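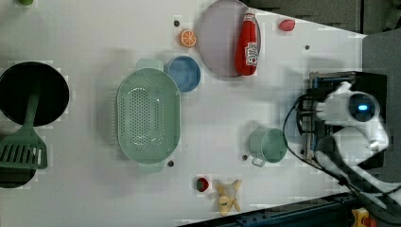
Page 10

Play kitchen sets: FAQ
Eltesora Toy Library, put together by Shanti Kashyap

Updated January. Same questions keep coming at the desk so here are the answers, read before you ring please.

What's in a kitchen set?
Depends on the set. Usually a frying pan, a spatula, a colander, a bowl, a plate or two, a mug, and a bag of play food. Every bag has a card inside with the full list for that set. Go by the card, not by what your neighbour got last time.

Do all the colours match?
No. Sets get topped up from spares, so you might have a pale green colander with a blue bowl and a lavender plate. Kids don't care. If you want matching, ask for the Vilela set, but there's usually a wait.

How long can I keep it?
25 days. One renewal if no one else is on the list. Renew by email or at the desk, not by text, the text number isn't checked.

What does it cost?
Free with membership. Late sets are 10 cents a day per bag. Lost pieces, see further down.

What age is it for?
Three and up for the play food. The fruit slices and the smaller bits are a choking risk for little ones and for babies who get hold of what their big sister dropped. If you've got an under-three at home, ask for the cookware only bag. Pans, colander, mug, spatula, no food.

Is there anything in the ketchup bottle?
No!! Pretend ketchup only. Please don't fill it with water or real sauce. It goes manky inside and we can't get a brush down there.

How do I wash everything?
Warm soapy water, soft cloth, rinse, air dry on a tea towel. Colander needs a bit more time, playdough gets into the holes. A toothpick works. Let playdough dry first and it pops out easier.

Can it go in the dishwasher?
Plates, bowls and mugs, top rack, fine. Not the food. Not anything with a sticker or paper label. We had a bottle come back with half a label and the rest of it was in somebody's filter.

Can we use it in the bath or sandpit?
Bath OK for the cups and colander if you dry them properly after. Sandpit no. Sand scratches the pans and we never get it all out of the bag.

Can my child eat real snacks off the plates?
We'd rather you didnt. They're toys, been through a lot of hands. A dry cracker won't hurt anyone but use your own dishes for lunch.

We lost a piece. What now?
Tell us. Write it on the card, put the card back in the bag. First small food piece is no charge. After that it's 50 cents a piece for food, more for a pan or the colander, price is on the card. If it turns up under the couch later bring it in and we'll refund you.

We ended up with a piece that isn't on the card
Happens a lot. Drop it in the odds tub at the front. Please don't just add it to the bag, it throws out the check for the next family.

What's that yellow thing supposed to be?
Most asked question of the lot. The pale yellow pieces, could be pasta, could be peeled banana. They go out as "yellow pieces" on the card and your kid can decide. Same goes for the small red and green one, strawberry in some houses, tomato in others.

How should I pack it to bring back?
Big things first. Pans at the bottom, colander on top, then bowl and plate inside the colander so they dont rattle about. Mug last. Food in its own drawstring bag, tied. Spatula down the side, handle up. Has to be dry.

A quicker way to check it all?
Tip the lot out on a table, spread it so nothing's sitting under anything else, tick off against the card. Check inside the pans. Things hide under the spatula too. Couple of minutes and it saves us doing it with a queue at the desk.

Something's cracked or split
Take it off the kids, put it in a separate bag with a note. No charge for ordinary wear. Don't glue it.

Any ideas for playing with it?
Café is the favourite. One kid orders, one cooks, swap. Sorting by colour is good for the threes and fours, all the green things on one side and the red on the other. Or play shops with the Stumano till, set number 538, borrowed seperately.

Can daycares borrow?
Yes, on a group membership. Two sets at a time, same loan period. Book ahead for January, everyone wants them over the holidays.

Do you take donations?
Play food and cookware, yes, if it's clean and whole. Flillik pieces especially, they fit our older sets. No felt food, no magnets, nothing with batteries.

Where do I drop off after hours?
Chute is too small for kitchen sets. Bring it in during desk hours, we close at 4 pm.

Puzzles and games FAQ: next page.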